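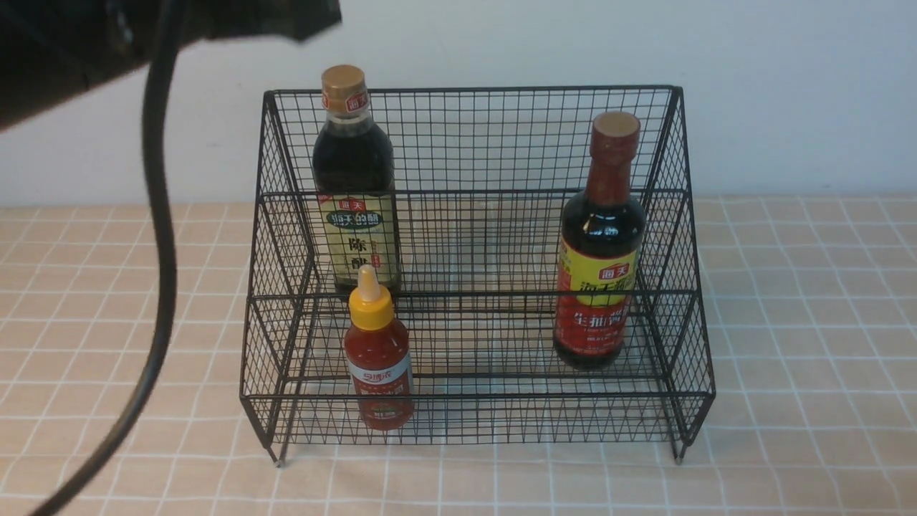

Vinegar, chili sauce and light soy sauce on a two-level wire rack.

Newsletter > Work and Machines > Short Items

Can a robot put the soy sauce back yet?

Sunday, January 3, 2021

Filed under: Robots at Home, Slow Progress

14 shares | 3 comments

Putting bottles on a rack is a small chore. Most of us do it after dinner with one hand while the other hand holds a dish towel. For a machine with a two-finger gripper it is still a fair test, and it is the one we would suggest to any company that says its arm is ready for the kitchen.

Start with the bottles. A tall glass one is smooth and top-heavy when the gripper takes it by the neck. A plastic squeeze bottle gives when it is pinched, so the force that holds the glass safely can push sauce out of the nozzle. The machine has to tell the two apart before it closes its fingers, and it has to do so when one bottle is standing partly behind another.

Then there is the rack. Wire mesh is hard on cameras. A depth sensor may pick up the wire, or the wall behind it, or a mix of the two, and the software is left to guess where the shelf is. A front rail adds one more thing to clear. A person who bumps the rail feels it and lifts a little. Many arms will keep pushing until a limit trips.

Two companies we follow have put out material on this kind of work. Pristmont released a set of trial results in November covering 300 attempts at picking up a container and placing it on a shelf. It counted 162 as done with no help from a person. That is a little over half. The company did not break the misses down by type, which we would have liked to see - a bottle set down crooked and a bottle dropped on the floor are very different problems in a kitchen with a tile floor.

Stovimis takes a narrower view. Its Shearer arm is sold for packing benches, where the same few items come up all day and the shelf is bolted down. Buyers we heard from are mostly content with it. They also say that a new bottle shape means a day or more of setup, and that is a long time for a shop that changes stock every week.

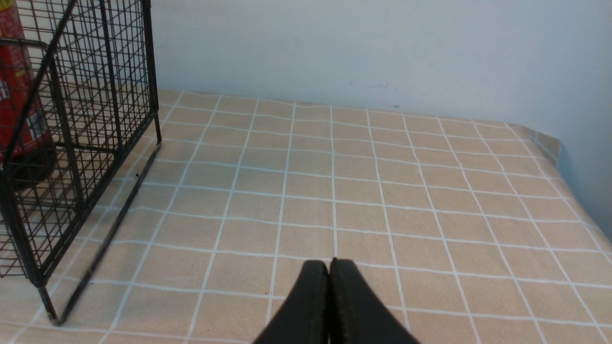
Gripper fingers closed over the cloth, with the wire basket at left.

Soft surfaces are the other sore point. A tablecloth wrinkles and slides, and a rack standing on one can move when it is nudged. The printed grid on a cloth can help a camera judge distance, but the lines stop being straight wherever the fabric folds. Shop floors avoid all this with a hard, fixed bench. Homes mostly can't.

So our answer for now is a partial yes on the shop floor and no at home. If you run a small packing line with 3 or 5 regular items, a trial is worth asking for. If you want the table cleared after supper, keep your money.

We have asked Wandow for its own shelf results and will print them when they come in.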